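**Jernimska robotics club takes on the shuttlecock job**

30/07/2019

JERNIMSKA – The summer robotics club at Zirness Hall is spending its second session on one task: teaching a two-finger gripper to move badminton shuttlecocks between a tabletop and a clear plastic box. Students work with a hand-held version of the gripper first and will hand the job to a motorized arm later in the term.

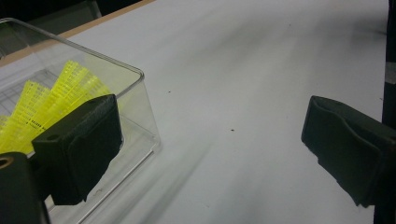
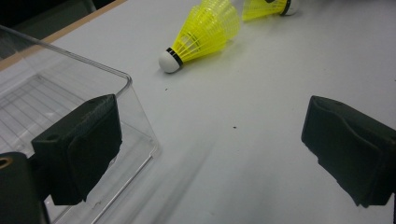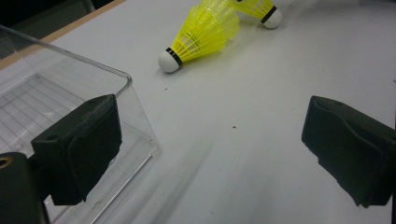

The club has 11 members this summer, all of high school age, and meets in the ground floor workshop. Most joined with some programming behind them. Only two had worked with a gripper before, both on a school project that stacked foam blocks.

The task came out of a vote in the first week. Other ideas on the board included sorting batteries, folding a washcloth and setting out chess pieces. Shuttlecocks won because the badminton group uses the gym next door and agreed to lend as many as the students wanted, and because the club's instructors thought the shape would be hard enough to last the whole session.

A shuttlecock has a firm round base and a skirt that gives when it is squeezed. Grip it by the base and it holds well, but the base is small and tends to roll on a smooth table. Grip it by the skirt and the target is bigger, though the plastic bends and the whole thing can swing as it is lifted. Students are trying both and writing down which they used.

Each member takes turns holding the gripper and carrying out the same short job by hand, with its camera recording. A second student keeps the log. The recordings are then trimmed and labeled on the workshop computers, and the club plans to use them to train a small control program. The target is 70 clean recordings from each member before anyone moves on to the arm.

"Clean" has been the main argument so far. The written rules now say that a recording is dropped if the student's free hand touches the shuttlecock, if the box is knocked off its mark, or if the run goes past the time limit. Dropping a shuttlecock does not rule out a recording as long as the student picks it up again with the gripper. That last rule was changed after some members said the program would need to see how to recover from a mistake.

Members have also disagreed over how the shuttlecocks should be laid out at the start of a run. One group wanted fixed positions marked in pencil. The other wanted them tossed down at random. For now the club is doing fixed positions in the first hour and random ones in the second – the log has a column for which is which.

The sessions are paid for by a grant of $3,665 from the Rajput Fund, a local education charity. Most of it went toward the arm and two used computers. The fund asks for a short written report at the end, which the students will put together themselves.

The arm is being set up at the back of the workshop and is not yet in use. Before it is switched on, members have to complete a safety lesson and pass a check on the emergency stop.

A public demonstration is planned for January at the Serkska Library, where the arm will try to clear a table of shuttlecocks. If the program is not ready, the club will show the hand-held gripper and let visitors try the job for themselves.

The next session opens to new members in the fall. No experience is needed, but places are limited by the number of computers. Forms are available at the front desk of Zirness Hall, and members under 16 need a parent's signature.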